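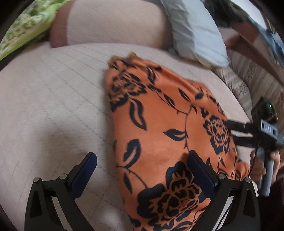 4. Saves, slots and moving your game

Skovatport keeps three kinds of save: autosaves, quick saves and manual saves. This section covers how to set them up and how to move a game from one computer to another. Installing the game is covered in section 2.

4.1 Choosing a save folder

1. Start the game and wait for the title menu.
2. Open Options, then Storage.
3. Select Change Folder and pick a location on your hard drive.
4. Press Apply. The game closes and restarts.

Note: Existing saves are not moved when you change the folder. Copy them over by hand before you start a new game.

Caution: Do not pick a folder inside the game's own install folder. Updates clear it.

4.2 Autosave

The game autosaves when you enter a town, when you leave the Rowbotham mines by either gate, and at the end of each chapter. To change this:

1. Open Options, then Gameplay.
2. Set Autosave to Full, Chapters Only or Off.
3. If you chose Full, set the number of autosaves to keep. The default is 3.

When the limit is reached, the oldest autosave is overwritten without a prompt. Quick saves use a single slot and are overwritten the same way.

4.3 Manual saves

You can keep up to 216 manual saves for each character. Manual saving is turned off during combat and in conversations with Minda in chapter one. The Save button is gray at those times.

Each manual save takes about 102 MB in the later chapters.

4.4 Moving a game to another computer

1. Update the game on both computers to build 2491 or later.
2. On the old computer, open Storage and select Export.
3. Choose the character and type a file name. Use letters and numbers only.
4. Copy the exported file to the new computer.
5. On the new computer, open Storage, select Import and find the file.
6. Load the newest save and check your inventory before you delete anything.

Caution: Importing a character with the same name as one already on the computer replaces it. Rename one of them first.

Note: Saves made with the Duvomer expansion will not load unless the expansion is installed on the new computer too. The game shows "Missing content" and returns to the title menu. The save itself is not changed.

4.5 If a save will not load

1. Restart the game and try again.
2. Try the autosave just before it.
3. Open Storage and select Repair Index. This can take several minutes. Leave the game running until the menu comes back.

Section revised 2 July 2018 by Maureen Hollis.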